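Plistis Animal Action
10 November 2018

Right. Long thread about glue traps and Eyvindsson and what happened at the Durkton store today. Typing this on the bus so bear with me

For anyone new - glue traps are sheets of card or plastic with very strong glue on. Mouse walks on, mouse can't walk off. It doesn't kill them. They just stay there. Hours, sometimes days

They're sold on the same shelf as the bird feeders. In Durkton you can buy a robin nest box and a glue trap without moving your feet

Eyvindsson has 16 stores and every one of them stocks the traps. We've asked for them to come off the shelves since June. First a letter, then another letter, then a phone call where I was on hold so long my tea went cold and I'd made it at the start

June letter: no answer. Second letter: "we value your feedback". Phone call: "that's a question for head office". Head office: "that's a question for your local store". You see where this is going

So we went to the local store

Not inside. Pavement outside, left of the trolleys, which belongs to the council and we did check. Boards, leaflets, a flask. No shouting, never any shouting, that's been the rule from the start

Petition stands at 1,620 names as of this morning. 417 of those are from Durkton itself. For a town where most people know which bin day it is by looking at next door, I think that's really good going

Printed the lot out. Heavier than expected. Carrier bag handle went outside the chemist

People were mostly nice. Cold and nice. One woman said she'd used them last winter and found a mouse in the morning still alive and didn't know what to do with it. She put it in the shed and shut the door. She was in tears telling us

I want to say something about that becuase it comes up nearly every time we do this. We are not there to have a go at anyone who's bought one. The packet says "catches mice". It doesn't say what you'll be looking at when you come down in your slippers

She signed. She took a handfull of leaflets for her street as well

Another bloke, pest control van, pulled up and we all thought here we go. He wound the window down and said he hates the things and won't carry them. Said by the time someone's resorting to glue the hole under the sink has been there for years

Which brings me on to the hole under the sink. You can stop mice getting in!! It's boring but it works far better than anything sticky

Steel wool in gaps round pipes, then filler over it. Not expanding foam on its own, they go through that like cake

Bristle strip on the bottom of the back door. If a pencil fits under the door then so does a young mouse

Bird seed in a metal bin with a proper lid. Same with dog biscuits. Half the mice in Durkton are living on dog biscuits I swear

Don't leave crumbs and greasy plates out over night. I know. I know. I'm as bad as anyone. But do the washing up before bed for a fortnight and see what changes

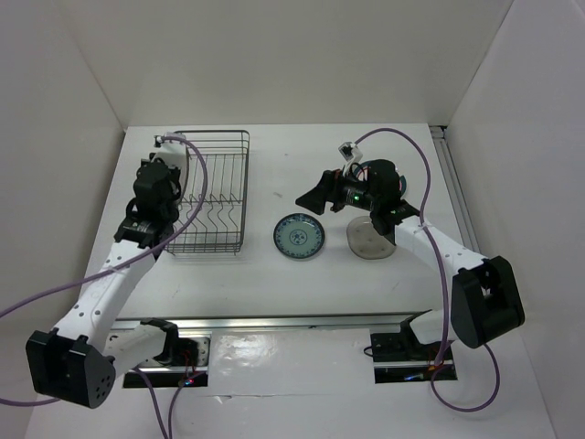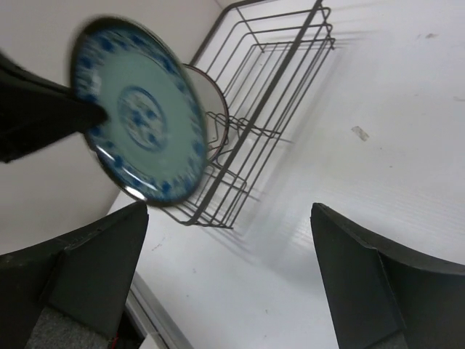 Pull the cooker out if you can. Whatever is down the back of it, a mouse has already found it

And if you do need to catch one that's already indoors - live trap, checked morning and night at the very least, more if you can manage. A live trap you forget about is just a slower cruelty. Peanut butter, tiny bit. Bit of bedding in the far end

OK back to today

Around dinner time the duty manager came out. Polite. Young. Looked like he'd drawn the short straw. Asked if we'd move along and we said we were on the council's bit, and he looked at the kerb and said fair enough

He took the petition off us. Wouldn't promise anything, not his to promise. Did say customers had been asking at the till what it was all about. He also said he'd send it up with his weekly report, so it goes to someone by name this time instead of the general inbox

We've asked for that in writing. No offence to him but we've been told things before

What we're asking for. It's two things, they fit on a postcard, and we did put them on a postcard

First - glue traps off the shelves in every store and off the website. All sizes. The "insect" ones that are the same size and the same glue and sit next to the mouse ones, those too

Second - staff told what to offer instead. Someone comes in panicking about mice, they want an answer there and then. Sell them steel wool and a door strip! There's more money in it than a card with glue on, surely

That's it. We're not asking them to shut. I buy my compost there

Now the bit I was cross about, had to calm down before typing

Traps sold under the Skerkska name, that's the ones in Durkton, have "humane" on the back of the pack. Small print but it's there. I've got a pack on my kitchen table that I paid for, resentfully, to photograph the wording

Humane. An animal pulling its own fur off trying to get free. I'd like to hear from whoever typed that word

We've written to Skerkska and we're putting in a complaint about the packaging. If you've got a pack at home please DON'T use it, and please send us a picture of the back. We want to know if all the batches say it or just some

Don't put it in the bin sticky side up either. Peel the cover back over or fold it in on itself. Birds get on them at the tip. Hedgehogs in sheds too, slow worms, anything small that happens by. The glue doesn't know what it's meant for

If you find an animal on one: don't pull. Please don't pull. You'll do more damage than the glue has

Cover it loosely with a light cloth so it's in the dark, put tissue over any bare glue round it so it can't get more stuck, put the whole thing in a ventilated box and ring a vet or a wildlife rescue. Keep it quiet. No water, no food, no oil till you've spoken to someone who knows

I've seen people say cooking oil works. It can loosen the glue, but it also ruins a bird's feathers and chills a small animal right down. Let the rescue do it

Save a rescue's number in your phone tonight, while you don't need it. You won't want to be searching for it with a box on your knee

Things people said to us today, with our answers, for anyone doing a stall

"They're vermin." They might be in your cupboard, and you might want them gone, and I get that. Doesn't mean it has to take two days

"What about rats, what about disease." Stuck mice wee and poo all over the card. Frightened. In your kitchen. It isn't a clean way of doing anything

"Haven't you got anything better to do." Yes, loads. It was freezing

"It's only a mouse." Didn't have a clever answer to that one. I said it isn't only a mouse to the mouse. He took a leaflet anyway

Bus has stopped outside the garage for no reason. Carrying on

How to help, if you've got this far down

Write to Eyvindsson head office. Your own words. Short is fine. Four lines from you is worth more than us sending the same letter again. Say which store you shop at, say you'd like glue traps gone, ask for a reply. Keep it civil pls, the person opening the post didn't order the stock

Go in your nearest store and ask at the desk. Just ask. "Do you still sell glue traps?" If they say yes, say that's a shame. Go home. Doesn't take long and they do pass it on

Sign the petition if you haven't and live near any of the stores. Link's in our profile. If you've signed already please don't sign again, we take the doubles out by hand and it takes ages

Look at work as well. Offices, school kitchens, the back room of the pub. Often the firm that does the pest control puts glue boards down and the staff haven't a clue. Ask to see the contract. Ask what's behind the freezer

And landlords. We've had a few messages from tenants who came home and found them laid down in the flat with no warning, one with a cat. Poor cat had it all up one leg. Cat is fine now, shaved, furious

If that's you, put it in writing to the letting agent that you don't want them used, and ask for the holes to be blocked instead. Keep a copy

We're doing the Durkton pavement again in a couple of weeks. Exact date when I've spoken to everyone. Wear two pairs of socks. We need someone with a table that isn't the wobbly one

Also need: a board pen that works in the rain, leaflets folding (can be done in front of the telly), and someone who'd be up for the other side of the county where we've got no one at all

Thank you to the cafe over the road for the hot water and the use of the loo. And the lady with the shopping trolley who came back with mince pies, dairy free, she'd checked the box. In November. No complaints from us

Oh and someone asked if we're against all pest control. We've got members who'd disagree with each other on that till the cows come home. On glue traps there isn't any argument between us, so that's what we stand on the pavement about

Will post Eyvindsson's reply in full when we get one. If we don't get one I'll post that too

My stop. Replies later, phone on 2 percent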